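금속 통 바닥에 작은 물건들이 섞여 있을 때, 어떻게 정리하세요?

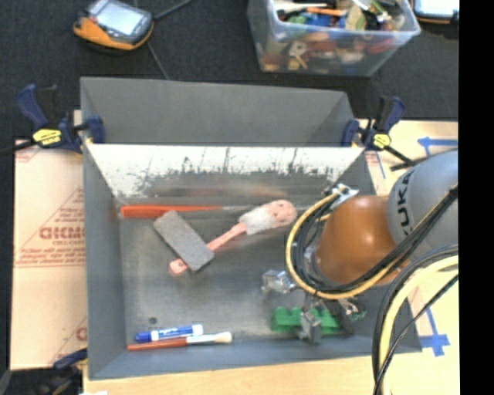
읽는 시간 1분 · 조회 138

Nandi Mabuza
작업실에서 쓰는 큰 회색 금속 통이에요! 드라이버 비슷한 빨간 손잡이 공구, 분홍색 솔, 거친 회색 블록, 초록색 블록 같은 게 한 바닥에 같이 놓여 있어요. 솔 손잡이 위에 회색 블록이 얹혀 있는 게 자꾸 신경 쓰이네요. 통은 긁힌 자국이 있어도 정말 마음에 들어서 계속 쓰고 싶은데, 안을 어떻게 나누면 좋을까요?

Sibusiso Cele
와, 이런 통 너무 좋아요! 저는 폭 80mm짜리 칸막이 상자를 바닥에 쭉 깔고 긴 공구만 뒤쪽 벽을 따라 눕혀 둬요. 솔은 꼭 따로 빼세요. 무거운 걸 올려 두면 털이 눌려서 저도 하나 버렸거든요 ㅠㅠ 바닥에 고무 매트까지 깔면 달그락 소리도 확 줄어요!!

Thandeka Botha
그냥 작은 통을 하나 더 사세요 ㅎㅎ

Jérémie Chauvin
윗분 칸막이 방법에 한 표요! 저는 자석 띠를 안쪽 벽에 붙여 봤는데 드라이버가 착 붙어서 신나더라고요. 다만 알루미늄이나 일부 스테인리스에는 안 붙으니까 냉장고 자석으로 먼저 시험해 보세요. 거친 블록은 천 주머니에 넣으면 다른 물건이 덜 긁혀요. 정리하신 뒤에 사진도 꼭 올려 주세요!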